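October, a bit after 7 in the morning

Up before the kettle had any business being on, and out on the back step in my dressing gown to look at the sourdough, which spent the night in the laundry because the kitchen has been too warm for it. It had risen, more or less. I have been keeping this starter going since the autumn before last and I still talk to it like a sick relative. The new flour from Gilmartin is a good deal thirstier than the old one and I haven't got the hang of it yet. I put in an extra splash of water last night and then stood there worrying that I'd put in too much, and then went to bed and worried a bit more, which did neither of us any good.

I had my toast (yesterday's loaf, a little dense, lovely with marmalade) and sat down to write up the week properly, as I keep promising myself I will. The trouble with bread is that you think you'll remember what you did, and a few days later all you have is a heel of crust and a vague feeling about the salt. So I've gone back to writing it all down, with the weather and the flour and how long it sat.
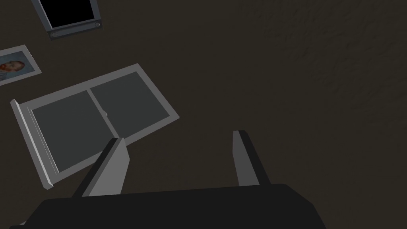 Why did the last loaf spread sideways when the one before it stood up so nicely? I left it too long in a warm kitchen before shaping, and by the time it went in the oven it had no strength left to climb.

So that's one for the margin. I know the rule perfectly well, I've read it in three different books, and still I went off to hang the washing and got talking over the fence and came back to a puddle. It baked up all right in the end. The flavour was wonderful, as a matter of fact, with that sour edge I can never manage when I'm being careful, and we ate it with pumpkin soup and there was nothing left by bedtime.

The rye was another story. I'd been saving a bag of the dark stuff for cooler weather and there was one grey, drizzly afternoon that felt close enough, so I got it out and made the heavy loaf my grandmother used to make, or as near as I can get from a recipe card with half the ink washed off. She wrote "enough water" and "a good while in the oven" and seemed to think that covered it. I used treacle for the sweetness, and caraway, and I lined the tin with paper as the last one had to be chiselled out. You aren't meant to cut it until the next day. I lasted until supper, and the knife came out gummy, and serves me right.

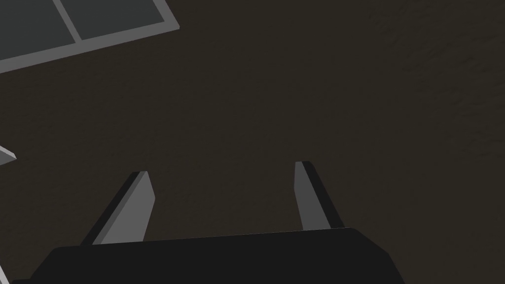

By the next morning it had settled down into itself and sliced beautifully, thin as you like, and I had it with butter and a bit of the sharp cheese from the market at Jirus. It's a long drive for cheese but I do love that road in spring, with the paddocks so green and the wattle just about finished, and there's a bakery at Nusora on the way where I always stop and pretend I'm only having coffee. Their fruit loaf is far better than mine. I've tried to work out what they do to it and the nearest I've come is that they soak the fruit in tea, so I did the same with a batch of sultanas, 2 cups of them, and left them overnight in the blue jug with a saucer on top. The kitchen smelled like my aunt's house at Christmas. I ate rather a lot of them with a spoon before they ever got near the dough.

I also rang my sister, mostly to ask about the scones, as she's bringing them to the hall supper and I'm down for rolls. They want enough for everybody and I have never made that many rolls in one go, so I've been doing sums on the back of an envelope. Around 2000 grams of flour should do it if I keep them small. My oven only takes two trays and the lower one always burns on the left side, so it'll be a morning of swapping and turning and swearing under my breath. I thought I might do some plain and some with seeds, and brush the plain ones with milk for a bit of colour.

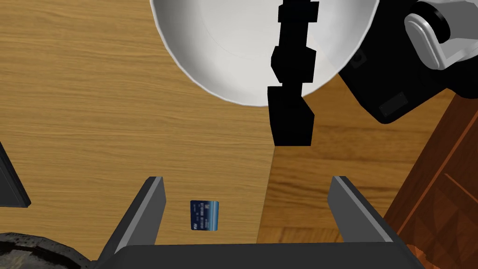
My sister, when I'd finished telling her all this, said I was making far too much work for myself and that I ought to shape the rolls the night before, leave them in the fridge under a damp tea towel, and have nothing to do in the morning but heat the oven.

She's right, of course, she generally is, and I told her so with fairly poor grace. I'll have to clear out the bottom shelf to fit the trays, and that means dealing with the jars at the back, some of which I've been avoiding since winter. There's a relish in there I can't put a name to.

Evening now. Today's loaf came out at half past four and it's a good one, high and brown with a proper crackle when I put it on the rack. The extra splash of water was the right amount after all. I've written that down in the flour notes and underlined it. Must get more salt, and baking paper, and ask at the hall what time they open the kitchen.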